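**Hand-held gripper demonstration** is a way of teaching a robot a task in which a person does the work with a gripper held in the hand, and the robot later learns from the recording. It is one branch of *programming by demonstration*, along with kinesthetic teaching and teleoperation.

## Background

In kinesthetic teaching, a person takes hold of the robot's arm and moves it through the task. In teleoperation, the person stays away from the arm and drives it with a joystick, a headset or a smaller copy of the arm. Both need a working robot in the room. The hand-held method needs only the gripper, a camera fixed to it and some means of tracking its position – the arm comes in later, during training and testing.

## Method

The operator holds one gripper in each hand for two-handed tasks, or a single one for simple picking. Squeezing the handle closes the jaws. Jaw opening and tool position are stored with the video, and each run from start to finish is called an episode. Episodes with a dropped item are kept by some groups and thrown out by others.

Household work is a common subject. Soft goods such as plush items and bedding change shape when gripped, so a path worked out in advance is of little use, and the learned policy has to respond to what the camera sees. A plush item can be held between the jaws of one tool while the other tool holds a second item.

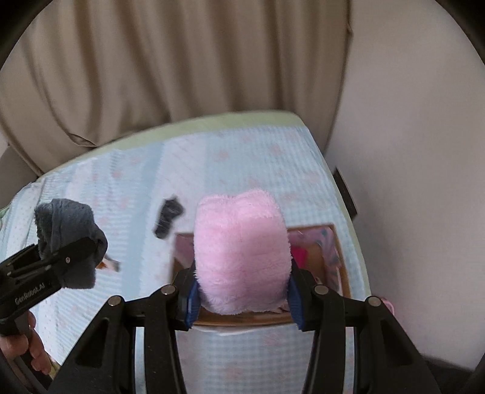 ## Practice

The Vakville guidelines, revised 6/23/25 by Kirstin MacBrayne, set a session at 60 episodes with 2 breaks. Starting positions are changed every 11 episodes. The Naltico workshop in Gestovholm follows the same plan but trains new operators for seven days first.

## Limitations

A person's wrist can reach angles that a given arm can't, and such episodes fail when replayed. Grip force is often not recorded. Fast hand motion blurs the video – Dalgleish's notes on the method advise moving at half normal speed.

## See also

- Imitation learning
- Teleoperation
- Deformable object handling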